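Subject: Re: [floor-list] Hand grippers on the packing side, what happens to the jobs

On the floor list, a packer at the Joster building wrote:

> We were told the hand grippers are coming to our side in March.
> Does anyone from Drinedard know what that meant for people there?
> Did the hours change? Did anyone get moved?

I work at Drinedard, second shift, and we have had them for 14 weeks, so I can answer some of this.

Nobody on my shift lost hours. The packing itself is the same work as before, except that part of it is now done holding the gripper in place of your bare hand. The recordings go to Munasinghe, and they use them to set up the arms that are supposed to take over the heavier bins later on. We have 65 people on the floor and 14 of them are trained on the tool so far.

What changed is the pace. By hand I would do 300 pieces before the first break. With the gripper the target is 110, and the leads have stuck to that. It is slower and it is harder on the wrist than it looks. Ask for the rotation in writing. Ours is one hour on the tool, then two off, and for the first couple of weeks it was not followed because it had only been said out loud at the start of a shift.

Pay was the other thing. We get the trainer rate for tool hours, but only if the code is entered on the timesheet. I missed it twice and had to get it corrected.

As for being moved, two people went from packing to checking recordings upstairs. They asked for it. The posting was up for a week and a lot of the second shift never saw it — it was on the board by the day entrance.

The checking job is mostly going through what the tool's camera took and marking what can be used. When the piece is right up against the camera you get something like this, and there is a separate mark for it:
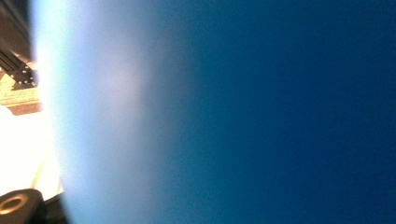 Masia side, second shift: we have the checking job too, and ours is paid a grade lower than packing. Read the posting before you put in for it, and find out if you can go back to the floor at your old grade.

I did not know that about Masia. At Drinedard it is the same grade, but I can't find anything that says you can go back. I will ask at the next shift meeting and post the answer to the list.

Second shift packing, Drinedard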